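Rice Season, Again

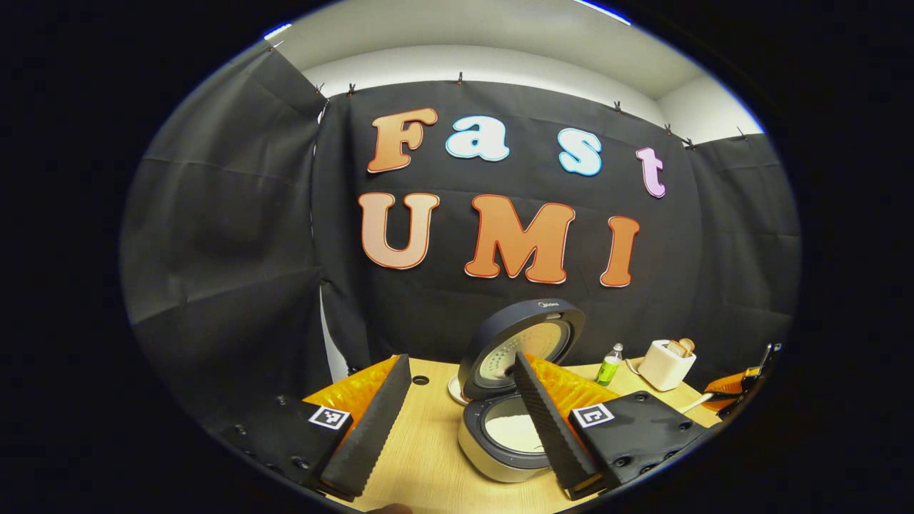
KITCHEN TABLE NOTES

Last updated: March

I've had more mail about rice cookers than about anything else I've written in this newsletter (174 messages, I'm a little stunned!), so you're getting another one. If you joined us after the soup issue, welcome, and sorry, it's going to be rice for a bit.

The question that keeps coming up is the lid. People lift it, see the round metal plate with the steam holes in it, and then close it again and go about their lives. I did exactly that for years. My old Pollus cooker had a plate that I thought was part of the lid, full stop, until one evening I pushed on the little catch by accident and the whole thing dropped into my hand. Oh boy. I won't tell you what was behind it, but the rice had been tasting faintly of last month and now I knew why.

So, please go look at yours. Check your booklet first because they don't all come apart the same way, and some of them don't come off at all. If it does, unplug the cooker, let it cool all the way down, and wash the plate in warm soapy water with a soft brush. The steam holes are the fussy part. I go around them with an old toothbrush and then hold the plate up to the window to see if light comes through every one. The rubber ring around the edge wants the same treatment, only gentler, and you have to dry it well before it goes back or it gets that swimming pool smell.

Then leave the lid up! I can't say this enough. I used to wash the pot, pop it in, snap the lid shut and feel very tidy. Now mine stands open on the table for 30 minutes at the very least, usually until I need the table for something else, and the smell is gone.

A few of you asked which one I use these days. It's a Kisier, the smaller size, and I like it fine. It beeps too much. My sister swears by her Floltell, which sings a song when it's done, and we have agreed not to discuss it. I don't think the name on the front matters half as much as rinsing your rice and keeping the thing clean.

On rinsing, I do 5 or 6 changes of water, swishing with my fingers, and I stop when it's cloudy like thin milk and not like paint. Then I drain it properly in a sieve (I was lazy about this and kept getting mushy rice and blaming the cooker) and let it sit while I chop whatever else is for dinner. After the cooker clicks over to warm I give it ten more minutes with the lid down, then fluff from the bottom with the paddle.

Leftovers go into shallow tubs and straight to the fridge. I don't leave rice sitting out, and I eat it the next day, nearly always fried with an egg and the sad end of a cabbage.

Next issue I'm cooking my way through a bag of short grain from Zheng, the little grocery by the bus station, and I want to try it with barley mixed in. If you have a ratio you like, hit reply and send it to me before I ruin a pot.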